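Flat safety round, Kerekes House, 10 Jan 2019
Done by me, Veronika Bíró, with tea in hand. Ticks first, moaning after.

1. Smoke alarms
Tested: OK
Both went off beautifully (sorry, upstairs!). The hall one is a Murnine and has a button so stiff I had to use the end of a broom. I've written the battery date on the inside of the cover in biro, which I should have done last time and didn't.

2. Tall furniture and wall fixings
Checked: OK, one to watch
I gave every cupboard and bookcase a good wobble at shoulder height. The bookcase in the back bedroom moves more than I'd like, so it's getting a second bracket and a longer screw, and until then the heavy atlases are living on the bottom shelf. White cabinets are all fine, doors shut properly, hinges tightened where they'd gone a bit floppy.

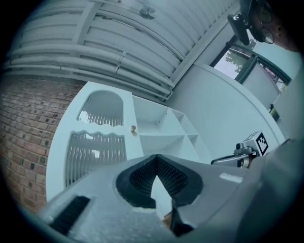 Do I need to fix a cupboard to the wall if it already feels steady?
It's still worth doing. A cupboard feels very different with the doors open and somebody small hanging off one of them, and a bracket takes ten minutes if you've got the right plug for your wall.

3. Sockets and leads
Checked: needs work
My usual shame. No scorch marks, no cracked plates, and the Rultico extension lead has a sound plug with the right fuse in it. But cables on the floor are where I always lose marks. Anything under a desk should be clipped up or bundled so feet and the hoover can't catch it. I bought a bag of ties in July and they're still in the bag! Drawers need to open and close without nipping a lead too, so try each one fully out and fully in.

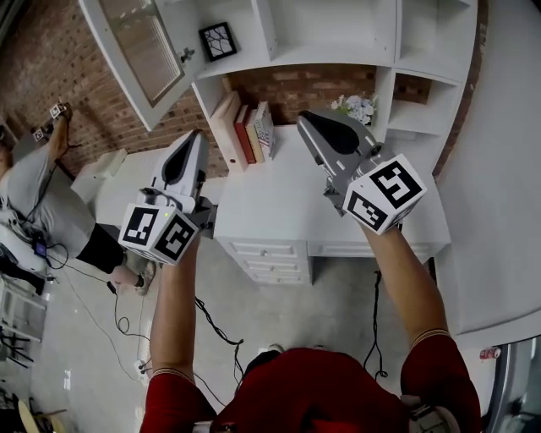 4. Kitchen
Checked: OK
Fire blanket is by the door and comes down with one tug. Hob knobs all click off as they should. The tea towel hook was far too near the back ring, so I've moved it over by the sink and now keep reaching for it in the old place.

5. Way out
Checked: OK
Front door opens from inside without a key. Spare torch works. The Flilport boxes in the hall have got to go, they're not blocking anything yet but two more and they will be.

Still to do: bedroom bracket, cable ties, boxes. Bracket first, I've already got the drill out.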